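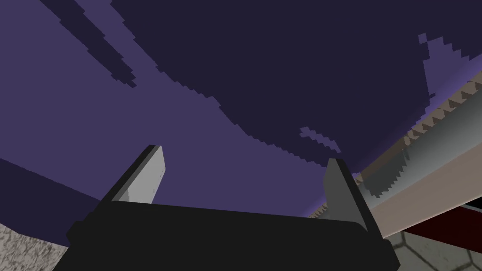 BRENDMONT, May

My grandmother kept a pencil on a string by her refrigerator, and for years I thought every family did. You wrote down what went in and crossed off what came out, and if you forgot, you heard her clear her throat from two rooms away. I have been thinking of that pencil all month, as the weather has finally turned and I've been doing what I do every May, which is take the whole refrigerator apart and put it back together in better shape than I found it.

A few of you wrote in after my piece on pantry moths to ask how I manage cold storage in a kitchen as small as mine, so I thought I'd go through the lot this time. Get yourself some coffee. I do go on.

Start when it's nearly empty

The best time is the evening before you shop, or that same morning before you've had a chance to go anywhere. I start at 7 in the morning because the kitchen is still cool. Have a cooler ready with a couple of frozen bottles in it (I fill old juice bottles three quarters of the way, since water needs room to swell) and put the milk, meat and eggs in there first. Mustard and jam can sit on the counter for half an hour and be none the worse for it.

Turn the refrigerator off or unplug it if you can reach the plug. I can't reach mine without moving the whole thing, so I just work one shelf at a time and shut the door in between. It takes longer, and I've made my peace with that.

Glass shelves

Please don't run hot water over a cold glass shelf! I did this in my first apartment, and the crack sounded like somebody had dropped a tray of dishes. Let the shelves stand on a towel until they've lost their chill, then wash them with lukewarm water and a little dish soap, and dry them well. If there's something sticky and brown stuck along the edge where the glass meets the trim, lay a warm damp cloth on it and go do something else. An old toothbrush will take it off later with hardly any effort. Soy sauce is usually the culprit in our house, or maple syrup.

For the inside walls I use two tablespoons of baking soda in a quart of warm water. It doesn't leave any perfume behind, and butter picks up perfume like you wouldn't believe. Wipe once with the soda water, once with plain, and then dry with something that doesn't shed. Old pillowcases are wonderful for this.

The door seal

I'm always surprised by what lives in the folds of a door seal. Crumbs, mostly, and now and then a bit of onion skin. Open the folds gently with your finger wrapped in a damp cloth and work your way around. Cotton swabs are good for the corners. Don't pull on the rubber and don't use bleach on it — it goes stiff, and then it won't close properly, and you'll be paying to cool the kitchen.

To see whether the seal is still doing its job, shut a dollar bill in the door and tug. You want to feel some drag. Try it in several places, top and bottom and both sides. If it slides out easily in one spot, clean there again first, and then try warming the rubber with a hair dryer on low and pressing it back into shape with your fingers. That bought me three more years on my old one in Dollau. If it's torn, of course, you need a new seal, and you'll want the model number from the sticker inside before you call anybody.

What goes in the door

The door is the warmest part, what with all that opening and closing. I know there are often little egg holders there. I don't use them! Eggs go in their carton on a middle shelf, and so does the milk if there's room, toward the back.
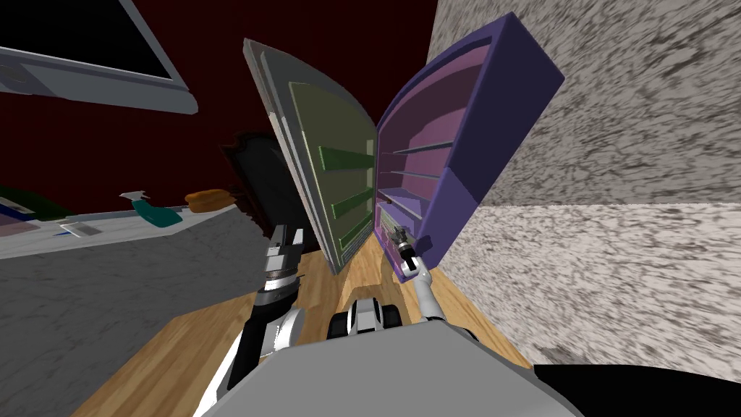
What the door is good for is anything that is salty, sour or very sweet: ketchup, pickles, hot sauce, mustard, capers, jelly. Those keep themselves, more or less. I put the tall things on the lowest shelf so they don't bang around, and the short jars up high where I can read the lids. And I do write on the lids. A bit of masking tape and the month I opened it, that's all. A jar of horseradish can look perfectly innocent for a very long time.

If your door shelves get sticky, cut a paper towel to fit and lay it in the bottom. Change it when it looks sad. You can buy liners for this, and they're pretty, but then you have to wash them, and I have enough to wash.

Where the rest belongs

Raw meat and fish go on the bottom shelf, always, and always in something with sides. A baking dish is fine. I keep an old enamel one from Brøndum that has a chip in the rim and isn't good for much else. If a package leaks, it leaks into the dish and the lettuce never hears about it.

Leftovers go at eye level. I used to tuck them at the back to make room for new things, and then I'd find them a good while later wearing a fur coat. Now they have the front of the middle shelf, in clear containers, and we eat them. My friend Ximena Cervantes goes one better and has what she calls the first-up tray, a plain cookie sheet that holds anything that needs eating in the next day or so. Half a pepper, the end of the ham, that last spoonful of rice. Her children know they can have whatever's on the tray without asking. I borrowed the idea last summer, and I throw out far less than I did, though I'll admit the tray gets ignored when there's pie.

The drawers confuse people. If yours has a little slider, closed means damp and open means dry. Damp is for leafy things, carrots, broccoli, herbs, anything that wilts. Dry is for fruit that rots, such as pears and apples. Keep those two kinds apart if you can. Apples give off a gas that turns lettuce brown and makes carrots bitter. If you have only the one drawer, as I do, keep the apples in a bag with the top folded over, or leave them in a bowl on the table where somebody might eat one.

Tomatoes stay out until they're fully ripe. Potatoes and onions stay out altogether, and away from each other. Bread goes in the freezer or on the counter, but it goes stale in the refrigerator faster than anywhere else in the house.

Smells

An open box of baking soda does a little. Finding the thing that smells does a great deal more, so do that first. Check under the drawers, where liquid likes to collect, and check the drain hole at the back if you have one. Mine clogs up every so often, and I clear it with a pipe cleaner and a turkey baster of warm water. If there's a drip pan underneath that slides out, go look at it. I'm sorry in advance.

For a bad smell that won't leave, crumple plain newspaper, dampen it very slightly, and put it on the shelves overnight with a dish of ground coffee. My neighbor on Brurby Lane lost power for 31 hours with a freezer full of shrimp, and this is what we did in the end, three nights running, with fresh paper each time. The coffee isn't any good for drinking afterward.

Underneath and behind

Dust on the coils makes the motor work harder, and you can hear it if you listen at night. Unplug first. Then use a long thin brush, or a yardstick with an old sock over it held on by a rubber band, and sweep along gently. Twice a year is plenty, more if you have a dog that sheds.

While you're down there, have a look at the feet. The front should sit just a hair higher than the back so the door swings shut by itself. Most have a screw foot you can turn with a wrench. Have somebody lean on the top of the refrigerator while you turn it and it'll go much easier.

Temperature

The numbers on the dial don't mean degrees, in case you were wondering. Put a cheap thermometer in a glass of water on the middle shelf, leave it overnight, and read it before anyone opens the door. You want it at 40 degrees or a shade under. I keep mine at 37. The freezer should be at zero. Change the dial a little at a time and wait a full day before you check again, or you'll chase it up and down all week.

And let hot soup cool a bit before it goes in, but don't leave it out all evening either. I divide a big pot into shallow dishes, and they cool quickly. Two hours on the counter is the limit.

Putting it all back

Wipe each jar before it goes home, particularly the bottoms. Toss anything you don't recognize. If you find you own three open jars of the same relish (I had 3 this year, all sweet pickle, and I don't even care for it much), pour them together only if they're the same kind and all still good, and write the oldest month on the lid.

Then I tape a fresh sheet of paper to the side, and yes, I hang up a pencil. The string is kitchen twine, with a knot around the eraser end. Next time I'll do the freezer, and I'd like to hear how you keep yours in order, so send me your notes before I start chipping at the ice.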